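Help Wanted: Front Counter and Prep at Burnico (Part Time, Starting in June)

Okay, so I've been putting off writing this for weeks, mostly because the last time I hired anybody I taped a card to the register and my neighbor's daughter took it home. But she's leaving for nursing school, I'm very happy for her, and I am now opening four mornings in a row by myself. Time to write a proper ad!

I'm Sigrún Hviid and I run Burnico, the little soup and coffee place on Sepúlveda, across from the tire shop. If you've driven past it you probably thought it was still the old key-cutting store, and yes, the sign people have been called. We do two soups a day, a short list of sandwiches, drip coffee, tea, and whatever cake got baked the night before. No espresso machine. People ask and we say no and then they have the drip coffee and most of them come back.

I'm looking for one person, maybe two if the hours work out, to cover the counter in the mornings and help with prep after lunch.

What the day looks like

The counter person comes in at 6:30 and we unlock the front door at 7. That half hour is coffee, bread order, pastry case, chalkboard, and turning on the soup wells so they're up to temperature later. I'm usually in the back already with onions. We listen to the radio and there's an ongoing disagreement about the station, so bring opinions.

From 7 to 9 it's mostly regulars grabbing something on the way to work. It comes in little bursts with the bus. You take the order, ring it up on the tablet, pour, bag, say good morning, next. If you've worked a counter anywhere you know the rhythm, and if you haven't you'll have it in a week or so. Between bursts you refill things. There is always something to refill.

Lunch starts early on our street. The tire shop guys come in before 11:30 and the dental office comes in after 12. Two of us on the line then, one ladling and one on sandwiches, and Hiu-tung Kwok on the register if she's in that day. Hiu-tung has been here since I opened and knows every single person's order, so when you get stuck just look at her.

After 2 we slow way down, and that's prep. Peeling, chopping, portioning, labeling, wiping the labels off the old containers (I know), and cleaning the tables properly. We close at 4 and the afternoon person is normally out by 4:30.

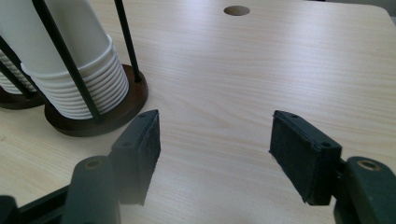

Cups on the table, ready to grab.

The hours

I need somebody for five mornings, 6:30 to 12:30, and I could split that between two people if you're friends or you're both students and can work out your own calendar. The afternoon prep shift is 12:30 to 4:30 and if you want to do both on some days, great, I'll feed you in between. We're closed weekends. I tried Saturdays for a whole spring and all I got out of it was a sore back and a lot of leftover split pea.

Thursday is our big day. That's when we make the lunches for Rallier, the after-school tutoring place a couple of blocks over. They have a staff meeting and order soup for the whole crew plus a pile of sandwiches, and it all has to be packed and out the door by 11:15. So whoever takes this job really does need to have Thursday free. I can be flexible on pretty much every other day but please don't apply if that one's a problem for you.

Pay and the rest of it

It's $19 an hour to start, and we look at it again after your first 90 days. Tips get pooled by shift and split evenly, including with whoever's in the back that morning (not me, I don't take from the jar). You get paid every other Friday, direct deposit or a check, your choice.

You eat free when you work, and you can take home soup at the end of the day if there's any left. There's usually some left. You get sick time from day one and I'd much rather you use it than cough over the minestrone. After six months there's a week of paid vacation, and we also all close together the last week of December, paid.

There's no health insurance through us. I wish there was. We're too small for anything I could find that wasn't terrible, and I'd rather say so up front than have you find out at the end of an interview.

Parking: there are a few spots in the back alley, but they belong to the building and the upstairs tenants get them first. The street is free until 8 and then it's two-hour meters on our side only. The bus stops right at the corner, and there's a bike rack inside the back gate. I'll give you a gate key.

What I need from you

You should be okay with early mornings. I don't mean cheerful, I'm not cheerful at 6:30 either, I mean here.

You should be able to lift a full stockpot with another person helping, and be on your feet for most of six hours. There's a stool behind the register and you're allowed to sit on it! I've worked in places where sitting was some kind of crime and I won't run one.

You need a food handler card or be willing to get one in your first couple of weeks. I pay the fee and I pay you for the time it takes to do the class.

You need enough English to take an order and enough patience to take it again. Spanish or Cantonese would be a big help with our regulars, but it's not a requirement. Mine's pretty bad in both and people have been kind to me.

Experience is nice. I've hired people with ten years of restaurant work and people with none, and the best prep cook I ever had came from a fabric store. If your last job was something totally different, tell me about it anyway, I like hearing about other people's jobs.

You have to be at least 18, only on account of the slicer. Sorry to the high schoolers, come see me after graduation.

Who you'd be working with

It's a small bunch. There's me, mostly at the stove. There's Hiu-tung on the register three days a week. Chin-lung Tang does our baking in the evenings, so you might only know him through the notes he leaves on the cake boxes (they're worth reading, and please do what they say about the lemon one). Pei-shan Sin does prep in the afternoons and she'll be the one training you on knives and on how we label things. She's very particular about dates on lids and she's right to be.

We don't do uniforms. Closed shoes that don't slide, hair tied back if it's long, and I give you two aprons. Wear whatever you want under the apron as long as you don't mind tomato on it.

How to apply

Please don't send me a fancy resume. If you've already got one, fine, I'll read it, but a few paragraphs in an email is plenty. Tell me:

Your name and the best way to reach you
Which days and hours you can work, and when you could start
Where you've worked before, if anywhere, and what you did there
One soup you like and how you'd want it made

That last one is a real question. There's no right answer, though So-ying Shek, who had the counter job before my neighbor's daughter, wrote me a whole page about corn chowder and I hired her before I got to the bottom of it.

You can also just come in. After 2 is best, any weekday except Thursday, when I'm likely to be asleep on a flour sack by then. Ask for Sigrún (it's SIG-roon, close enough is fine). I'll give you a coffee and we'll sit down and talk for twenty minutes, and if we both like the sound of it I'll ask you to come do one paid trial morning. It's paid whether or not you end up taking the job. I don't do free trial shifts.

I'd love to have somebody starting the first full week of June so there's a little overlap before we lose our current morning person. If you're reading this and it's already past that, ask anyway, I'm slow at taking things down.

A few things people have asked me already

Is it okay if I only want the summer? Maybe. I'd prefer somebody who can stay through the fall, when soup gets really busy, but if you're good and you can cover June to August then let's talk. Just tell me up front.

Can I swap shifts? Yes, with each other, as long as you write it on the calendar by the walk-in door. Text me too. I don't always look at the calendar.

Are you the same people as Stekia? No, they're the sandwich place up the hill! They get our mail and we get theirs. They're very nice and I think they're hiring too, so if our hours don't suit you, go try them.

Do you do background checks? No. If there's something you think I should know, you can tell me in person and it stays with me.

Is the kitchen hot? In August, yes. There's a fan and a back door and I buy a lot of popsicles.

I answer every email, even if it takes me a few days, and if I've filled the spot I'll write back and tell you so. Put "counter job" somewhere in the subject line so I don't lose you between the onion invoices.

Hope to meet you soon!

Sigrún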